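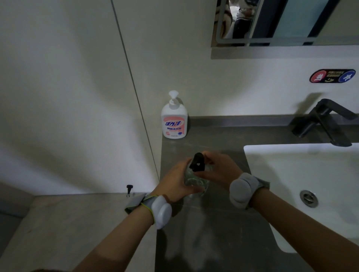
Birnness (robot)

Birnness is a two-armed household robot built at Cirklow, a shared workshop, by a group of amateur builders led by Kinga Borbély and Zhiqiang Du. It is intended for small bathroom chores involving bottles, chiefly opening, refilling and closing pump dispensers. The robot learns its movements from recordings of people doing the same chores by hand. The plans, the parts list and the control software, which is called Evov, are kept in the workshop's shared archive and may be copied by members.

The name was first used for the project's workbench and passed to the machine when the first arm was mounted on it.

Background

Borbély and Du began the project after building a single arm for sorting screws. That arm followed a fixed set of positions and failed whenever the tray was moved. The two decided that their next machine should have a pair of arms and should be taught by demonstration. Lihua Lei joined to design the grippers, and Hongmei Lei took charge of the recordings. Xiuying Wei wrote most of Evov.

Pump dispensers were selected from a list of chores proposed by Cirklow members. The job calls for both hands, with one holding the container while the other turns the cap, and it can be done at an ordinary sink without special equipment. Other items on the list, including folding washcloths and wiping mirrors, were put aside and have not been taken up again.

Construction

The robot consists of two arms mounted on an upright aluminum post, which is clamped to the edge of a counter. The joints are driven by hobby servo motors. The shoulder joints carry the greatest load and use larger motors with metal gears; the first set had plastic gears and was replaced after several teeth broke off.

Each arm ends in a gripper of a type known within the project as the Tang. It has 3 fingers, printed in a hard plastic and covered with replaceable rubber pads. The left gripper is set up for holding and closes slowly. The right gripper can also rotate at the wrist, allowing it to turn a cap without moving the rest of the arm. An early design placed the rotating joint at the elbow, but the forearm struck the faucet during trials and the joint was moved.

Two cameras are fixed to the top of the post and look down at the work area. The computer and power supply sit in a covered box on the floor, connected to the post by a single bundle of cables. The box was raised on rubber feet after water reached its lower edge during a trial.

Demonstrations

Birnness is trained on recordings made at a bathroom sink by people working with their own hands. The person giving the demonstration wears a sensor band on each wrist, while a camera looks down on both hands from head height. The bands record the motion of the wrists, and the camera shows what the fingers are doing.
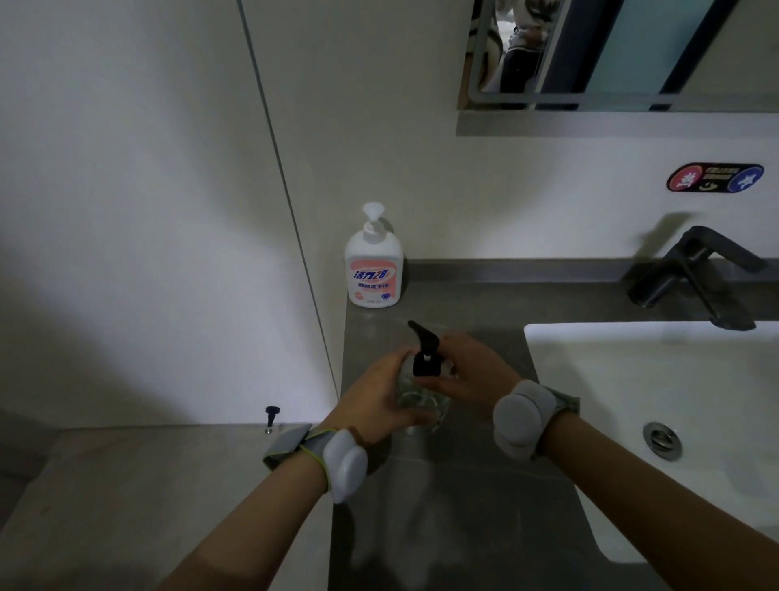

The two kinds of data are matched by time before use. Evov compares the path of each wrist with the camera view and marks any stretch in which the two disagree. Marked stretches are reviewed by a member of the group, who either corrects the timing or discards the recording. Review sessions are held at the workshop on Friday evenings.

The collection used for the present version of the robot contains 2628 recordings. A further 391 were discarded during review, most of them for poor timing. The group has stated that the discarded recordings are kept, unaltered, in a separate folder so that later versions of Evov can be tested against them.

Both clear and opaque containers are used in the demonstrations. Clear glass has presented particular difficulty. The edges of a transparent bottle are hard for the software to separate from the counter seen through it, and the surface gives back reflections that change with every movement. Wei at first treated such reflections as errors and tried to filter them out. This made the results worse, and the filter was removed from Evov the following May.

Opaque plastic bottles are found more reliably by the cameras, although printed labels have at times been mistaken for gaps between the fingers. The group dealt with this by adding demonstrations in which the label faced in different directions.

Inserting the pump is treated as a separate task from turning the cap. The long tube beneath a pump head can swing when it is lifted, and its lower end must be brought over the neck of the bottle before the head is lowered.

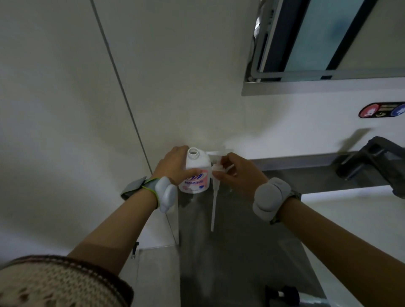 In Evov, the position of the tube is estimated from the position of the pump head and corrected when the lower end comes into camera view. The right gripper pauses for a moment above the neck to let any swinging die down. Demonstrators were asked not to add a pause of their own, and the delay is written directly into the control software.

Operation

A working session begins with a check of the clamp and the cable bundle. The operator then places the container inside a rectangle marked on the counter with tape and starts the program from a handheld switch. Releasing the switch stops both arms. The robot is not run unattended.

Turning a cap is done in short strokes. The right gripper closes, rotates, opens and returns to its starting angle, while the left gripper keeps its hold on the container. The program allows 15 strokes, after which it stops and waits for the operator. Pouring is still done by a person. A funnel holder designed by Lihua Lei would let the robot take over this step, but it does not fit bottles with narrow necks and remains in the drawing stage.

Limitations

Birnness depends on fairly even lighting, and strong light from one side reduces the accuracy of its cameras. The rubber pads lose their grip when coated with soap and must be rinsed and dried between containers. The arms cannot reach the back of a deep counter from the clamped position, and moving the post requires the cameras to be set up again.

Cross-threading is the most frequent fault. The robot has no direct means of sensing that a cap has gone on at an angle and relies on the current drawn by the wrist motor, which rises only after the threads have begun to bind. Du has proposed fitting a small force sensor behind the palm of the right gripper.

Related work

A second machine based on the same plans is being assembled at Cirklow by members outside the original group. It uses the Tang gripper on both arms but has a shorter post, and its builders intend to train it on kitchen containers. Recordings for that machine are stored separately from those of Birnness.

See also

Evov
Tang gripper
Cirklow workshop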